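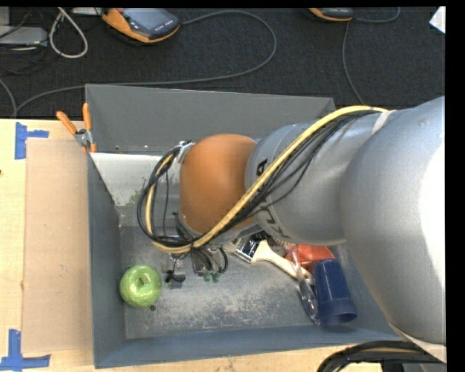
About Filora Music School

Filora is a community music school and small rehearsal space. We teach guitar, bass, drums, keyboards and voice to anyone age eight and up, and we rent two practice rooms by the hour to local bands. We also put out a few recordings a year on our own label, Gundo.

How we started

Urszula Pietrzak and Nicanor Tlapale played together for years in a post-punk band called Bremus. When the band stopped touring, they kept the lease on its practice space and began giving lessons there on weekday afternoons. The first group had 15 students, most of them teenagers who wanted to learn drums and had no place to play them.

The school moved to its present building on July 16, 2023. We have 264 students enrolled this year. A little over half are adults, and many of those had not played an instrument before they signed up.

How we teach

New students have private lessons for their first term. After that, they can join a band class. Each band class has a coach, picks its own songs and rehearses once a week. Some write their own material early on and some stick to covers for years. Both are fine with us.

We teach reading music to students who want it — drummers and keyboard players usually do. Singers and guitarists often start by ear and come to notation later, or skip it.

There are no auditions or grades. We do ask students to practice between lessons, and to call ahead if they can't make it.

Who teaches here

Urszula Pietrzak — bass and band classes
Nicanor Tlapale — drums and percussion
Hashini Gunawardena — voice and songwriting
Ott Lūse — guitar, recording
Riet Segers — keyboards, theory, front office

Hashini also leads the adult choir, which meets in the large room and is open to people who take no other classes.

Shows

Every band class plays at least one public show a year. The biggest is the November concert, when all the groups play short sets over a single weekend. Last time we sold 678 tickets, and the money went toward reduced-fee places and a new set of cymbals.

Gundo

Ott runs the label from the back office. It began as a way to get student recordings onto cassette and now also releases music by bands who rehearse here. The most recent title is the second album by Seo, a noise-rock trio that first met in one of our band classes. Artists keep the rights to their recordings. We are not taking demos from outside the school at the moment.

Fees and room rental

Lessons are billed by the term. Reduced fees are available, and the form is one page long — ask Riet for a copy. Practice rooms come with a drum kit, two guitar amps, a bass amp and a vocal PA. Bring your own cables, sticks and microphones. Rooms can be booked up to a month ahead at the front desk or by phone.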